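Swap Shelf Comes to Birkden Hall

We're getting a swap shelf! Starting this month, the front room at Birkden Hall will have a place where you can leave food from your cupboard that you won't get through and take home something you will. Kirsty Mowat has been pushing for this since last fall, and after two trial Saturdays she has her way (and two full bookcases, donated by the Drummond Street library when it moved).

The trial days were so much fun. I brought a can of chickpeas and came home with plum jam, a box of rye crackers and a long conversation about pickling with a man from Serkamthorpe who drove over just to look. People kept coming back with more! By closing time 200 items had changed hands, and the only things left over were 8 cans of the same pea soup.

The rules are short. Everything should be sealed and in date, with the label still on. No fresh meat, no alcohol, nothing that needs a fridge. Home canning is a maybe, so please talk to Kirsty before you carry a crate of it up the steps. You don't have to bring something to take something.

Snacks from other countries went fastest of all, and I'd love to see more of them. If your family sends you treats from far away and you can't finish them, share! Ewan Guthrie tried a seaweed cracker for the first time and has been asking after them ever since.
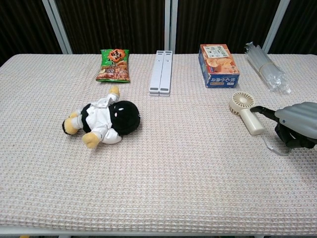 A green snack bag with Chinese lettering, on the waffle-weave cloth.

The shelf is open Saturdays until 6. Use the side door, as the front one still sticks. If you can spare an hour for sorting, put your name on the sheet by the coat hooks.

14 comments | 31 shares

Recent items
Seed potatoes are in
Fikeo choir needs altos
Parking on Drummond Street during the roadwork
Lost and found: gloves, mostly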